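Every year since I started writing this column some bloke tells me the laundry robot is two years off. Has been for as long as I can remember. The latest was Kevin Hegarty, who runs a commercial laundry out at Horham and went to a trade day in July, came back glowing. Watched a Helov unit fold towels for 20 minutes. Didn't drop one. He wants to order 2.

Towels. Of course it can do towels. A towel is a rectangle, it's the same rectangle as the last one, and in Kevin's shop they arrive in a bin with 80 more just like it. I'd buy one for that too if I had his turnover. Good on him.

But he made the jump people always make – "so the house will be next." And I don't buy it. Not yet, maybe not for a good while.

## Clothes are the hard bit

Take a jumper. You can't write down its shape. It has one shape on a hanger, another on a bed, another in the basket, and somewhere in the basket is a sleeve that's gone inside itself. A car door is the same car door all day. I worked on a shop floor for 3 years before I wrote for a living and the robots there were brilliant, and they were brilliant at things bolted to other things. Move the pallet over a bit and someone had to come and fix it.

Now a knit. It stretches if you grab it wrong. It's heavy at the hem. You pull one cuff and half the body comes with it, or it dosen't, depends on the wool. My mum could do one in four moves while watching the news. She'd never have been able to tell you what the four moves were.

Sleeves in, sides in, hem up to neck. That's the whole job, and it wants two hands that can feel what they've got.

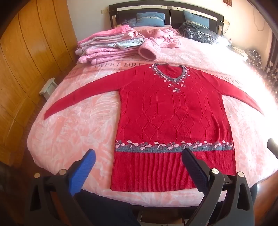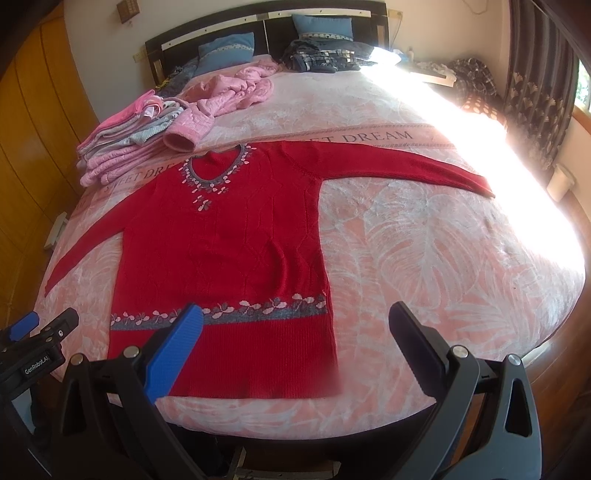 A red jumper flat on a bed, sleeves out, grippers coming in from the foot end.

## What the demos leave out

Flat is the easy start. Somebody has to get it to flat. The demo videos nearly always begin with the garment laid out nice and the lighting sorted, then there's a cut, then a tidy square. Fotitora put one out last winter and I watched it with a stopwatch going. The fold was good! Really good. Getting a shirt from the pile to the table was a cut.

And real bedrooms are a mess to work in. Sun through the window so half of everything is glare. Patterned covers. Other clothes already stacked up and other clothes not stacked. A person looks at all that and just sees the thing they're folding. A machine has to work out where the jumper stops and the doona starts, and then do it again after every tug becuase the edges have moved.

Then the next item is a bra. Or a fitted sheet, and I can't do those either.

## Where I might be wrong

A few things have changed, to be fair. The old way was an engineer writing rules for every case, and you'd run out of engineers. The newer lot learn from watching – loads and loads of ordinary folding, ordinary rooms, one item after another. My mate Brennan thinks that settles it, just more of the same and the machines get there. Could be. He said the same about self driving cabs, and I still had to ring him for a lift from the airport.

What I'd like to see before I change my mind is pretty dull. One basket, straight from the line, mixed. No cuts. A house the thing's never been in. Doesn't have to be quick, I'm not quick. If it takes all afternoon while I'm out, fine.

Until then Kevin should buy his towel folders, and I'll be doing the jumpers myself, badly, in front of the telly.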